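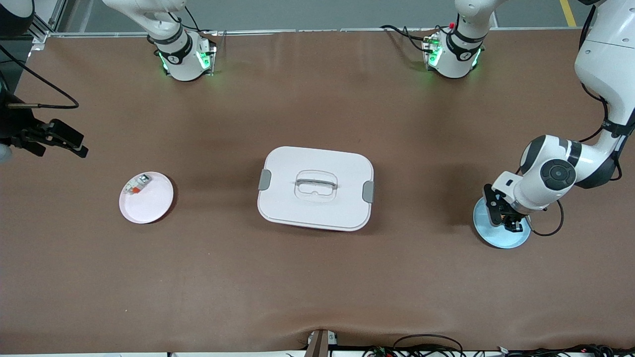
Box task, lid on, before the arms are sent to their start pose. Pink plate left, blue plate right.

Week six of the bimanual project, and the first one where I have something worth writing down. For anyone who found this through the club page: four of us are building a two-arm tabletop task for the spring showcase in May. The team name is Korkalness, which came out of a random word script and has now been printed on a form, so it stays.

The task as submitted: open the storage box, move one item from the pink plate into the box, close the box, then return the item to the blue plate on a second run. Judges can start the item anywhere on the pink plate. One attempt is 200 seconds. Anything still in a gripper when the clock stops counts as a drop.

The lid is the hard part. The clips have to be released on both short sides, and the lid then has to come up level enough that it doesn't catch. Our first plan used one arm for everything, with the other parked out of the way. That failed for a dull reason. Pushing on one clip moves the whole box, and by the time the arm gets round to the other side the box isn't where the planner thinks it is. The second plan holds the box with one arm and releases the near clip with the other, then swaps. This works but costs two regrasps.

The third plan, the current one, has both arms work the clips at the same time. The forces mostly cancel along the long axis and the box stays put. After that the left arm takes the handle. The handle lies flat in its rest position, so the fingers need to get under it before they can lift anything, and this is where most of the remaining failures are. If the approach is too high the fingers close on nothing. Too low, and they press on the lid and the controller trips on the force limit.

Numbers from this week. We ran 30 trials of the full opening sequence with the third plan. The lid was off and set down cleanly in 16 of them. Of the rest, nearly all died at the handle, and the others were a clip that popped open and then snapped shut again when the second one released. I have not seen that written up anywhere and I don't have a good fix. Slower is better, up to a point.

Plates next. They were chosen because they are round, cheap and shallow, and the color difference makes the segmentation easy. Pink against the brown cover is less easy than I expected. The cover has a matte finish, which keeps glare down, but it photographs warmer toward the back of the table and the pale pink drifts toward it in the color histogram. Blue has given no trouble at all. I moved the pink threshold to a different color space and the false detections went away, at the price of losing part of the rim in shadow. We only need the center, so I left it.

The cover also wrinkles near the front edge. Anas Sleiman pointed out that the depth map shows the wrinkle as a ridge, and that the planner was treating it as an obstacle and lifting the wrist over it. That explained a strange little hop we had all been blaming on the inverse kinematics. The fix for now is to mask the front of the table out of the collision map. The fix for later is to pull the cover tight and clamp it.

Software notes, mostly for myself:

Follar (our task sequencer) is on the branch with the two-arm barrier. Do not merge main into it yet. Main still assumes a single active arm and will release the barrier as soon as either side reports done.

Prastance, the grasp scorer, now takes a per-object offset file. The handle offset is the one to tune. Change it in small steps and write down the old value, which I did not do on the first evening and had to recover from a log.

Gripper close speed is set in two places. The one in the launch file wins.

Cable slack at the wrists is fine for the current poses. It needs another look before we try the far corner of the blue plate, where the wrist rotates further than it does anywhere else in the task.

Things I'd like to try, in no fixed order. A shallow angled approach to the handle, coming in along the lid instead of straight down. Compliance on the vertical axis only, so that touching the lid slows the arm and doesn't stop it. Opening the clips with a short delay between them, to see if the snap-back goes away or gets worse. Someone on the Bhatt team, who share our lab slot, suggested putting tape on the handle to prop it up. The rules say the objects must be unmodified, and I'd say tape is a modification. They disagree. I have sent the question to the organizers and will post the answer when it comes.

I also need to redo the calibration between the two arm bases. The residual is small, but it shows up when both arms hold the lid — the left arm wants it slightly further back than the right does, and they lean on each other until one of them gives up. For the clips it makes no difference.

Trial logs are in the shared folder under week six. The column marked "h_fail" is handle failures. Ignore the column after it.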